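Flekau lunchroom switches to rectangular plates and a single cold sandwich line

5th January — The staff lunchroom at the Umport building in Flekau has reopened with a shorter menu and new tableware. Hot dishes are off the list through the end of January while the extraction duct above the range is replaced. In their place the kitchen is serving cold sandwiches, plated to order, from a single counter on the north side of the room.

The caterer, Sirilby, has run the lunchroom for three years. Its notice to tenants lists four fillings on white or rye bread, each with leaf lettuce added last. Bread is delivered at 6:30 a.m. and sliced on site. Crusts are left on. The slicer is set to 12 mm, up from 10 mm, after trials in the fall showed that thinner slices bent under wet fillings when the sandwich was stood on its cut edge.

The plate is the larger change. Sirilby has withdrawn the round plates used until last month and bought 255 rectangular ones with raised rims. Under the old setup a tray held one round plate and a bowl, with little room left for a drink. The rectangular plate goes lengthwise along one side of the tray and leaves a strip free for a bottle and cutlery. The rim is there to hold crumbs and dressing when the plate is carried without a tray, as most people sitting near the counter do.

Plates go through the existing dishwasher in the standard racks, but in every second slot. That cuts a full load to 48 pieces per rack set and adds one wash cycle to the lunch shift. The kitchen has moved its first cycle forward to 11:50 a.m. to make up for it.

Seating is unchanged at 57 places. The light wood tabletops were sanded and oiled over the break, and tenants are asked to keep hot cups on a coaster for the first two weeks. Spills should be wiped with a damp cloth only. Spray cleaner has been removed from the side station.

Drinks are now sold in bottles only. The fountain unit was disconnected together with the duct work, and its water line will be capped until the range is back in service. Empty bottles go in the crate by the exit, caps on. 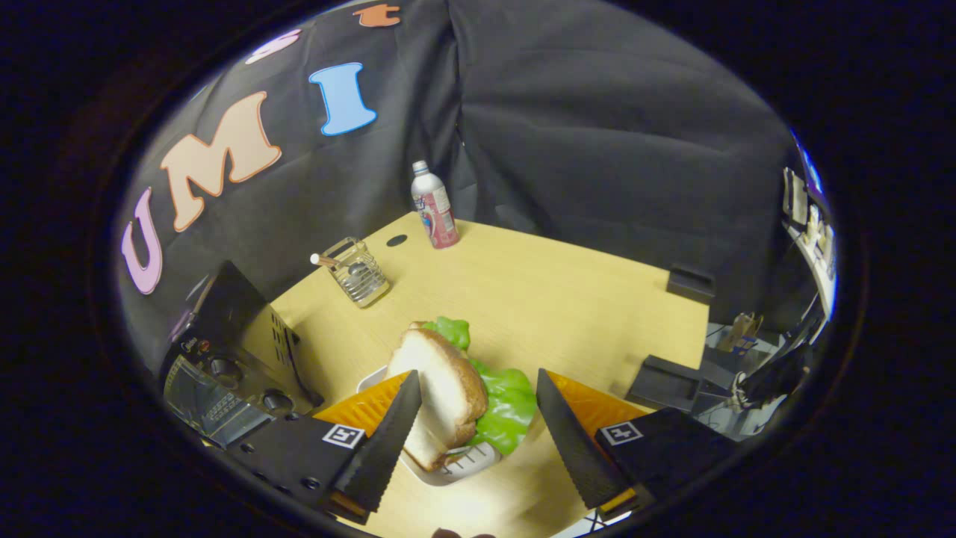 A sandwich with lettuce on one of the rectangular plates, with a bottled drink farther back on the table.

Sirilby puts demand during the cold period at some 3,000 sandwiches, based on badge counts from the same weeks last year. Orders for groups of eight or more have to reach the counter by 9:00 a.m. Fillings can't be mixed within one group order, and rye bread is limited to half of the total.

Cù, the coffee bar on the ground floor, keeps its usual hours and is not part of the change. It will accept lunchroom vouchers until the hot line restarts — pastries and soup only. Plates from the lunchroom should not be returned there, as the bar has no rack that fits them.

The duct contractor is due to hand over the range area for inspection in the last week of the month. Opening times for the hot counter will be posted at the lunchroom door after the inspection.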